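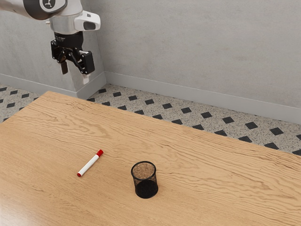 Ulari opens its simulated robot desk to remote drivers

Robotics firm Ulari has released a set of 1,718 recorded demonstrations in which people steer a simulated robot arm through small desk jobs from their own computers. The release was announced on 12 May 2026 and covers work that began in February.

The jobs are ones most office workers do without thinking. In one of them, a driver has to pick up a whiteboard marker from a wooden table and stand it in a black mesh pen holder. Everything takes place in a rendered room, and the driver moves the arm and its two-finger gripper with a handheld controller. The software, called Caslow, saves the arm's motion together with the camera view, and both are later used to train a program that tries to do the same job alone.

Bienvenido Dizon, who runs the demonstration work at Ulari, said the marker job was harder to drive than the team expected.

"A marker is thin and it rolls," Dizon said. "If you come down at the wrong angle you push it away. Then you have to turn it upright before you let go, and new drivers tend to forget about that part until they are already over the cup."

New drivers get 30 minutes of practice before their attempts are recorded. Each then works in sessions of around two hours, with the marker and the holder moved to new spots between attempts. A run is thrown out if the marker ends up on the floor or if the holder is knocked over. Runs where the driver misses a grasp and tries again are kept and labeled, Dizon said, so that a trained program can see how a person recovers from a mistake.

The company chose remote control over hand guiding, the method in which a person takes hold of a real arm and moves it through the task. Hand guiding gives smoother motion, according to Dizon, but it needs a person standing beside the machine. With the simulated desk, drivers can log in from anywhere with a decent connection.

Bravora, a maker of packing equipment, has been testing the recordings. It reported that a program trained on the marker runs copied the drivers' habit of pausing above the table before lowering the gripper. The pauses added time to each attempt, and Ulari has since asked drivers to keep moving where they can.

Delay has been another complaint. Some drivers on slow connections saw the arm respond late and overshot the marker as a result. An update to Caslow now shows the delay on screen and stops recording when it gets too long.

The recordings are free for schools and research labs. Companies must apply for a license through Chaturvedi, which handles sales for Ulari. A second set, with drawers and lidded boxes, is being recorded now.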